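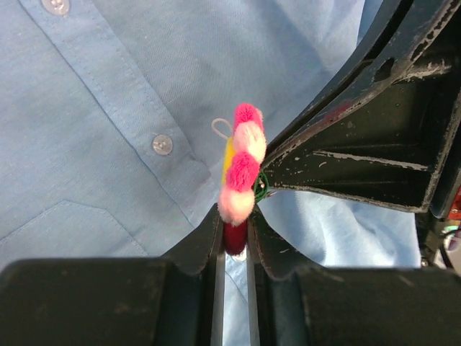
Visitor Questions: Open Day at the Stadum Robotics Workshop
Posted in June by Amna Afridi

When can I come in?
Doors open at 10 a.m. and the last group starts at 3 p.m. Each demonstration runs 32 minutes, including time for questions. Groups are limited to 8 people.

Do I need to book?
Yes, for the demonstrations. The parts display in the Brovwood room is open to walk-ins all day.

What will the robots be doing?
Handling small, soft objects and clothing. Cloth is hard for a robot because it changes shape every time it is touched. Fluffy objects are hard too, and the grippers have to close on them without much to go by.

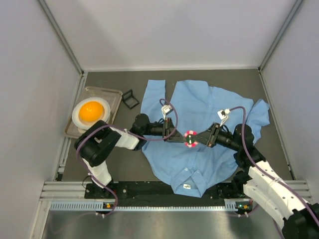 Two arms at work over a light blue shirt.

Why use two arms?
One arm can hold an item while the other works on it. They can also meet in the middle, where both grippers reach the same small object.

Will every attempt work?
No. Drops and missed grips are part of the day. Staff will reset the table and start again.

Can I touch the arms?
Not while they are powered. A spare gripper is set out in the Brovwood room for anyone who wants to handle one.

Can I bring children?
Yes, age 6 and up, with an adult. Strollers can be left at the front desk.

Can I take photos?
Yes, without flash.

Where do I park?
Use the Peixoto lot behind the building. The side entrance has a ramp.

Questions? Ask at the Stadum front desk. | © Stadum | Back to top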